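Cimix updates Sernia stain-resist finish for tabletops

Coatings maker Cimix has released a revised version of Sernia, its water-based clear finish for tables and counters. The new formula cures at room temperature in 12 hours and is sold in 2-liter cans. It replaces the solvent-based version, which the company will stop shipping in November.
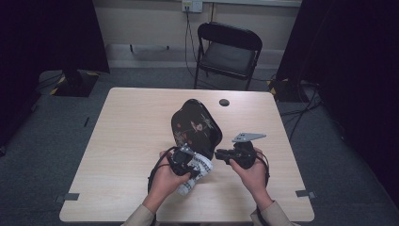

Sernia is applied in two thin coats with a foam roller – brushing is not recommended. Product manager Yutong Tang said the finish adds very little color, so a light wood-grain top keeps its pale tone after coating. Surfaces can be cleaned with a damp cloth once the cure time has passed, and hot dishes should be kept on a tray or mat for the first week. Abrasive pads will dull the sheen at any stage.

The matte version is rated for 300 cleaning cycles in the company's own rub test. A satin version is also available, but gloss has been dropped from the range. Existing stock of the older finish can be recoated with the new one after light sanding.

Distributor Gajewski will carry both versions from 31 March 2018. Trade orders are handled through its Sirkholm warehouse.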